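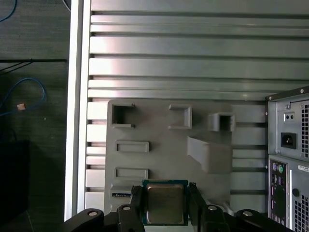

Review: the Parnex fixture plate for recording CPU insertion examples

Last updated: July

We bought the Parnex plate to collect demonstrations of one task: take a desktop processor, carry it to a motherboard socket, set it down. Tshepo Mkhize and I have now recorded 1135 examples with it, most of them by hand-guiding the arm, and 380 went to the first training run.

Mounting

The plate is flat and light gray, with raised holders and shallow recesses. Ours is fixed to a slotted aluminum panel next to the computer. Fitting it took 30 minutes, including a second try at squaring it up. The instructions cover one panel type and skip the rest.

Holding parts

The holders give each part a known starting place, so resets are quick. For a learning system this can be a drawback. Our early examples all began from the same pose, and the trained policy got lost when Unathi Joubert moved the plate a little. We now shift it between batches and note the position in the log.

Working at the socket

The plate can't help with the other end of the job. On our Dell board the socket sits below a big sheet-metal bracket, and the retention lever rises toward it. We record with the case closed in like this on purpose, and we keep the failed attempts, labeled as failures.
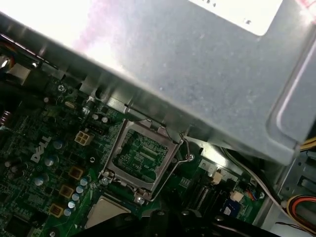

Verdict

Good for a lab that needs up to 1000 examples of one part and wants them tidy. I would like printed position marks along the edge and better instructions. Four out of five.

Reviewed by Pravesh Gumede

Recent reviews
Clirnon wrist camera mount
Katiyar finger pads, second version
Logging software for small arms

Contact | Copyright Plarley Bench Notes | Back to top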